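4. Getting the cover on (and keeping it there)

This is the part I get the most mail about, so I've stretched it out a bit. If you bought the Drorwood comforter insert in the 81-inch size, everything below fits as written. The bigger one works the same way, you just walk more.

Before you start, wash the cover once by itself on cool and let it dry all the way. I skipped that with my first one and it shrank around the insert - not a great evening!

1. Turn the cover inside out and lay it on the bed with the opening at the foot.

2. Spread the insert on top. The side with the sewn tag goes up.

3. Tie the corner loops, starting with the two at the head. A plain bow is fine. I used to double-knot them, and then I had to cut one off on laundry day.

4. Reach in through the opening, grab both head corners through the fabric, and flip the whole thing right side out over the insert. Go slowly here (my arms are short, so I do one corner at a time).

5. Shake it from the foot end, then close the buttons from the middle outward.

Note: If your cover has a zipper, close it before washing. An open one chews up the lining.

Caution: Keep pins and clips out of the insert. They're easy to forget, and you will find them with your foot.
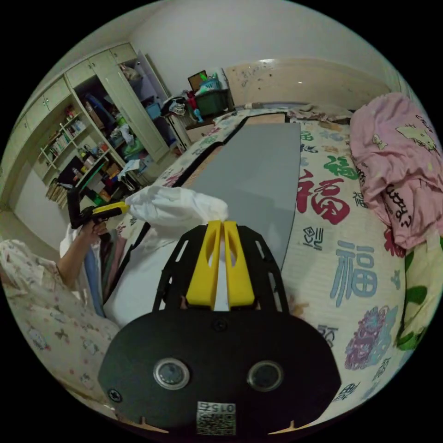 Quilt cover with 福 characters in red, green and light blue, on the bed.

Prints with writing on them do have a right way up, so check that before you tie anything. I like the characters to read correctly from the foot of the bed. Orysia Tkachenko, who tested this section for me, wants them facing the pillows, and we've agreed to leave it there.

6. Smooth from the center to the sides with your forearm. If a corner still feels empty, undo two buttons, find the loop and tie it again.

Every June I swap to the thin insert, and the steps are the same. Storage bags are in section 5.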